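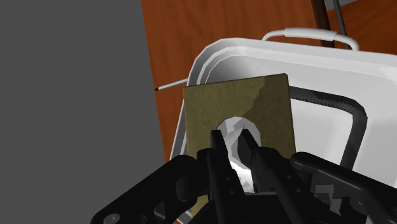 Grelance simulation cell: frequently asked questions

Maintained by Tâm Quách. Last revised September 2025.

What does the cell cover?
One two-finger gripper, its wrist view and the objects it handles. The arm model is set up separately, in Vendudham.

How often should the wrist view be realigned?
After every change to the gripper model, and otherwise every 1,000 episodes. Load the reference pose, open the fingers fully and compare the tip positions with the saved overlay. If either tip is more than three pixels out, correct the mount offset. Do not move the fingers to match.

The fingers pass through thin panels. Is the gripper faulty?
Usually not. Check the collision shape of the panel first. A sheet with a hole in it is often loaded as a solid block or, worse, with no shape at all. Rebuild it from the visible mesh, then run the contact test at 600 steps per second.

The fingers shake when they close on an object.
Lower the closing force by 20 per cent and repeat. If the shaking continues, look for a linkage pin whose joint limits have been reset to default — the March update did this on both sides.

Can I edit the linkage joints one at a time?
No. The left and right linkages are tied together. Edit the parent joint and reload.

Which settings need a backup?
The mount offset, joint limits and friction table. Object positions are drawn again at each reset and need not be kept.

Where do I report a fault?
Use the Ostapchuk tracker. Attach the log, the seed and the step number at which the fault first appears. Reports without a seed are returned.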